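Prunuddale Home & Garage Forum > Surfaces and Worktops
Marble-look top for a work table - talk me out of it?

shivam_b
Posts: 576
Mar 4, 2023

Hello all, and sorry in advance for the length. I'm finally replacing the top on the big table in the spare room, which gets used for sewing, soldering, wrapping presents and (in July) an awful lot of jam labeling. The old one is plain birch and it has had a hard life. My wife saw a glossy white marble pattern at Staltmont and has fallen for it completely, and I have to admit it looks lovely in the store. My worry is glare, and also losing every pin and screw I put down on it. Does anyone work on one day in, day out?

Shivam Bhardwaj

prunud_pat

Don't do it! We had a shiny white top in our laundry room for 4 years and I could see every crumb from the hallway. Matte, matte, matte. Correia do a nice soft gray one that hides a multitude of sins, and it's kinder on the eyes if you sit at it all evening with a lamp on.

yasmine_salem

I'm going to disagree with Pat, very fondly, as I've been happy with mine and would pick it again tomorrow.
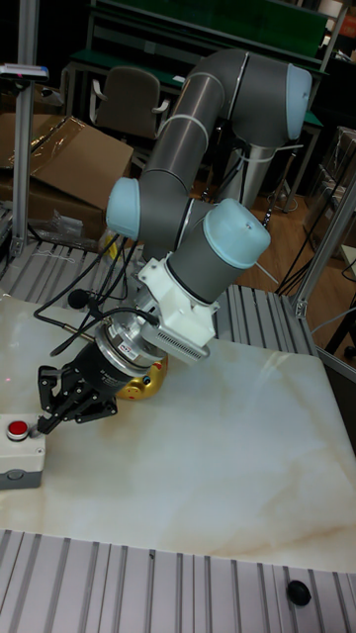 Glossy tops get blamed for a lot that is really the fault of the lighting. Mine got so much better once I moved the lamp from straight overhead to the side, and I'd try that before giving up on the look your wife loves. You do still get some shine - see the soft streaks over toward the right - but I can live with that. What I'd look at hardest is the veining. Faint beige and tan like this is restful, and dark things such as the black cables show up against it right away, so I think your screws would be fine. Pins I'm less sure of, being silvery, so keep a magnetic dish handy. The heavy gray veins they sell for kitchens would drive me up the wall.

For cleaning I use warm water, a drop of dish soap and an old T-shirt. Vonano make a spray for it that smells wonderful and leaves smears.

Yasmine

prunud_pat

Well, it does look smarter than mine ever did, I'll give you that. But how does it hold up to scratches? That was what finished ours off in the end, more than the crumbs. Somebody dragged a sewing machine across it and there was a line you could feel with your fingernail.

yasmine_salem

Lift, don't drag! And felt pads under anything heavy that has to be shifted. I wouldn't solder straight onto it either, Shivam. Get a silicone mat, a decent big one, and roll it up when the jam labels come out.

shivam_b

Thank you both, this is so helpful. The mat is a very good idea and I already own one (somewhere under the fabric). Staltmont will lend out a sample for 30 days, so I'm going to bring one home, put it under the window and try it with the lamp at the side before I say yes to anything. Pat, I'll ask for the Correia gray as well and see what my wife makes of the two together.

prunud_pat

Do! And try them both with crumbs.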